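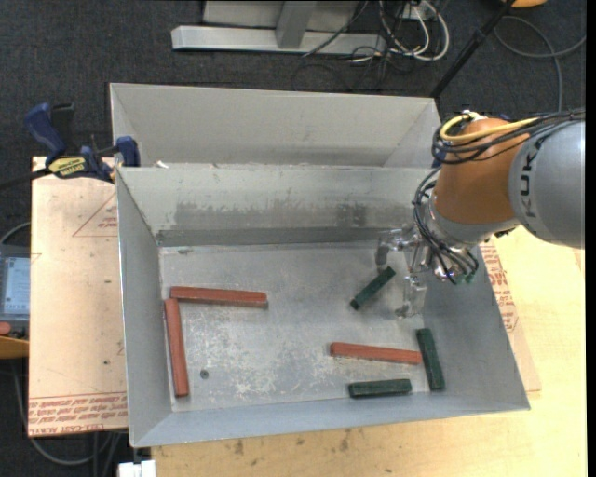 Skadton publishes full findings on automatic restart fault in Jivine bin-picking software

Corrected version available now to all test sites, with the faulty code and the test records released alongside it

RUKUSBERG, 2025-12-13 – Skadton has today published its complete report into a fault that allowed a robot arm to start moving again after a safety-related stop without a person giving the go-ahead. The fault was in Jivine, the company's own software for teaching arms to pick parts out of open bins. No one was hurt and the only damage was to one gripper finger.

A corrected version, Jivine 2.1, is being sent to every test site from today. Sites that switched off automatic recovery after our first notice may turn it back on once the new version has been installed and the short check at the end of the report has been passed.

We are delighted with how much has been learned from this work, and we want other teams to have the benefit of it. The report is free to read and reuse, and it includes the original faulty code with notes by the people who wrote it.

What happened

The fault came to light at our Rukusberg workshop during a long series of picking trials. The task is a simple one to describe and a surprisingly hard one to do well: the arm reaches into a metal bin, takes hold of a coloured block lying at whatever angle it happens to have landed, and moves it to a second bin behind. Blocks near a sloping wall are the awkward ones, and the software is meant to try them from several directions before giving up.

On attempt 444 the lower finger of the gripper came down on the floor of the bin beside a green block. The arm registered the unexpected force and stopped, as it should. Jivine then treated the event as a failed grasp, cleared the stop, lifted the arm and began a fresh approach from the other side.

Anum Hashmi, the test engineer on duty, had seen the arm stop and was on her way to the cell to look at the finger. She was still outside the marked area when the arm moved. She pressed the emergency stop, which cut the motion at once, and closed the trial for the day.

"I was walking over with a torch in my hand, thinking about the finger and nothing else," said Anum. "The stop light had come on, so in my mind the arm was finished until I told it otherwise. We wrote this software and I still assumed it would wait for me. That was the bit I wanted written down, word for word."

The cause

Jivine sorts interruptions into two groups. The first covers ordinary picking trouble, such as a block slipping or the fingers closing on nothing, and the arm may try again by itself. The second covers anything that could mean contact with a person, a fixture or the bin, and the arm must stay still until somebody has looked and pressed the reset.

Contact below a certain height was being placed in the first group. The rule had been added in February to stop the arm halting every time a finger brushed a block at the bottom of the bin. It worked well for that purpose, and trials ran far more smoothly afterwards. But the height was measured from the rim of the bin, and it took in the bin floor as well as the blocks lying on it. A hard press into the metal was therefore handled in the same way as a light touch on a block.

The records from earlier trials were then searched for the same pattern. The arm had cleared a contact stop by itself on 13 previous occasions, each time with the cell closed and staff at their desks. Those restarts had been logged as successful recoveries, and some of them had been shown in progress meetings as good news.

The arm's own protective functions and the emergency stop circuit worked correctly throughout. The fault lay entirely in the software supplied by Skadton.

What has changed

In Jivine 2.1 the height rule has gone. Any contact above the force limit now holds the arm until a person resets it at the cell, wherever in the bin the contact took place. The reset cannot be given from a desk or over the network.

Light touches are handled in a new way. The arm slows down over the last part of its approach, and the software compares the force it feels with what it would expect from a loose block being nudged. If there is any doubt, the arm waits. Trials take longer as a result, and the development team is perfectly happy with that for now.

The log has changed too. A recovery that follows a contact is listed separately from a recovery that follows a missed grasp, so the two can no longer be added together in a progress chart.

The bins are also checked more carefully. Although bin movement did not cause the fault, the review found that a bin nudged out of place could bring the fingers down in the wrong spot. Sites are asked to clamp the front bin, and to confirm its position at the start of each session and after any contact stop.

Outside review

The findings were examined over 6 weeks by the safety consultancy Þórarinsdóttir, whose staff were given the source code, the raw logs and time alone with the cell. Lead reviewer Catarina Quintela asked for the original trial to be repeated on purpose, with a dummy finger fitted, until the restart could be produced on demand.

"They let us break it as often as we liked," said Catarina. "Once we could make it happen, the repair was quick to judge. I would have liked the earlier restarts to be spotted when they happened, and the report says so in plain terms."

Celeste Nogueira, who leads the Jivine team, said the weeks since had been some of the most useful in the life of the project. "It's a proper fault and it was ours," she said. "But the people here went at it with such energy! We've got a better stop, a better log and a picking routine that's kinder to its own fingers – and students at two colleges are already working through the old code to see whether they would have caught it."

Advice for test sites

Sites should not run automatic recovery on any version earlier than 2.1. Anyone who has seen an arm move after a contact stop, however long ago, is asked to send in the log from that session even if nothing came of it. Logs will be read by Agnese Kivi and her colleagues, and each sender will get a reply explaining what was found.

A follow-up report on the slower approach and its effect on blocks close to the bin walls is planned for February.

Contact for press and test sites: Benedita Frade, Skadton, Rukusberg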